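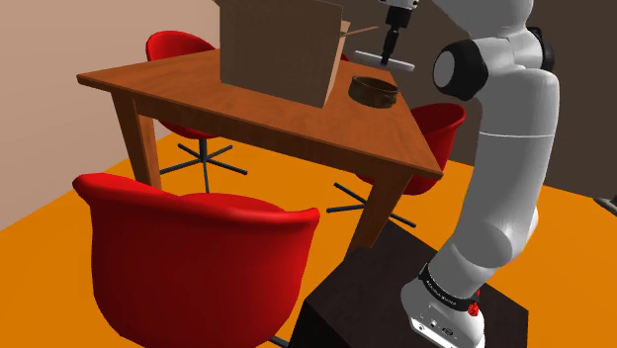 ## About Kiketti

Kiketti sets up, looks after and repairs single-arm robot cells. Most of our customers have one arm or two. They are small packers, school workshops and repair benches, and they usually have no one on staff whose whole job is the robot. We work out of one building in Nelard, with a shop floor downstairs and the simulation desks above it.

We started by fixing arms that other people had installed. A lot of those calls had the same cause. The arm was fine, but the table was in the wrong place, or the pedestal had been bolted down before anyone checked the reach. We now do the layout first, on a computer, for every cell we take on.

## How a cell gets set up

Every job begins with a simulated cell. A typical one has a white arm on a dark pedestal at the corner of a wooden table, with the gripper turned down over the tabletop, and a cardboard box and a shallow bowl for it to work around. We put the chairs in too. People leave chairs near tables, and an elbow that clears the tabletop may still swing over a chair back on the way home.

In the simulation we settle four things:

- where the pedestal goes, and how high its top is compared with the table
- which way the base is turned, so the cables leave on the side away from people
- the home position
- the approach height over each object the gripper has to reach

Box flaps get their own check. A flap that folds outward takes up room that a plain block in a drawing doesn't show, and we run the approach with the flap open, closed and halfway.

The customer gets the layout as a file and as a printed sheet with the floor marks on it. We ask for the sheet back, signed, before we drill anything. If the table is going to change, we want to hear about it at this stage. A new tabletop that is 15 millimeters thicker than the old one is enough to mean teaching every low position again.

Installation takes two visits. On the first we fix the pedestal, level it, mount the arm and run the cables. On the second we fit the gripper, set the payload and the tool center point, and teach the positions. We leave a gap between the visits so that floor anchors set with resin can cure fully.

## Dalent

Dalent is our service plan. It covers one arm, its gripper and its controller. The plan visit is the same each time:

1. Back up the controller before touching anything.
2. Check the pedestal bolts with a torque wrench and mark them.
3. Run each joint slowly through its range, by itself, and listen.
4. Look over the cable connectors at the base and the strain relief behind them.
5. Clean the gripper, check the fingertips for wear, and measure how square they sit to the table.
6. Press the emergency stop during a slow move and confirm that the arm stops and stays stopped.
7. Return to the reference point and write down the error at the fingertip.

Step 7 is the one customers ask about. We keep those readings for the life of the cell. A slow drift in one direction usually points to a loose mount. A sudden change usually means the arm hit something, and we would like to be told, even if it was months ago.

The first plan visit comes after 40 days of use. Bolts settle in the early weeks and cable ties work loose, and it is cheaper to catch both then. After that the interval depends on hours run, and we set it with you.

## Repairs

We repair grippers, wrist cables, base connectors, brakes and teach pendants in our own shop. Joint gearboxes go back to the maker. We take the arm down, crate it, ship it and put it back, and we redo the reference readings when it returns.

Bent fingertips are the most common repair by a wide margin. They come from an approach height set too low, or from a bowl or tray swapped for a taller one without changing the program. We replace the fingertips and then reload the cell layout to find out which move did it. If we only replaced the part we would be back for the same fault.

Please don't straighten fingertips in a vise. They look right afterward and grip off center.

Loaner grippers are kept for plan customers. We have 14 of them, in the common sizes, and they can be collected from the side door in Nelard.

## Training

Tahiri is the short course we run for the people who stand next to the machine. It is held on our shop floor, with time on the simulated cell first and a real arm after. It covers safe restart, jogging, re-teaching one position, swapping fingertips, and making a backup. It doesn't cover writing programs from scratch. The next session is on 27th April and there will be another in June. Plan customers may send two people without charge.

## What we don't do

We don't build welding or paint cells. We don't fit arms on moving bases. We don't work on an arm that has had its stop circuit bypassed until the circuit has been put back, and we will charge for the visit if we find it that way.

## Getting in touch

Use the form on the contact page. It helps to have the serial number from the base, the software version from the pendant's start screen, and any error code exactly as it appears. If the arm has stopped in an awkward position, leave it there and take a picture before you move it.

The shop is open from eight to four. Crates should come to the loading door at the rear.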